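Girkden Story Swap: Frequently Asked Questions

What is the Story Swap?

It's a monthly evening where people in Girkden get up and tell a true story, out loud, with no notes. We started in January with a handful of folding chairs and we love how it has grown! Our next one is July 14, 2024, at Skamarberg Hall.

Do I have to tell a story?

Not at all. Listeners are half the fun, and plenty of people come for months before they put their name in the hat (some never do, and we're just as glad to see them).

How long can my story be?

Seven minutes. A soft bell rings when you have one minute left, so you can start heading for your ending.

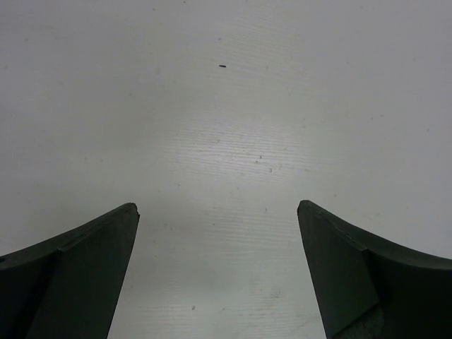

Does it have to be funny?

Nope! We've had stories about lost dogs, first jobs, bad weddings and one very long bus ride through the mountains. If it happened to you and you still think about it, bring it along.

I've never done this before. How do I practice?

Tell it to a friend on a walk, then tell it again to someone else and notice which parts you skip. Those can usually go. Please don't memorize it word for word, though. Knowing your first line and your last line is plenty. 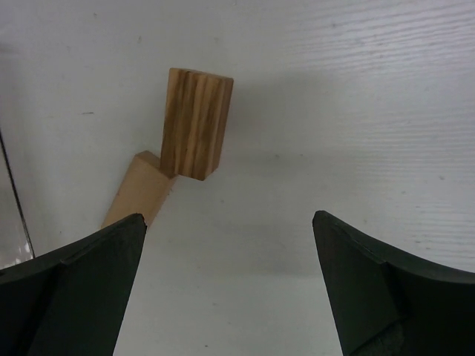
How do I plan the middle?

Pick the moments your story can't live without and put them in order, and try a different order too, it's such a good exercise! Some people use sticky notes, but any small objects will do. Two wooden blocks on a white tabletop, like the pair shown here, could stand for the moment before everything changed and the moment after. Talk your way from one to the other and you'll hear where the story drags.

What does it cost?

Tickets are $2 at the door. The hall seats 99, and we hold back 40 seats for people who walk in without booking.

Can I listen to old stories?

Yes! The Huamán Room at the library keeps our recordings, and the Kalex page has the most recent ones. Tellers can always ask us to leave theirs out.

Can I bring my kids?

Ages 12 and up, please. Stories aren't screened ahead of time, and some of them get salty.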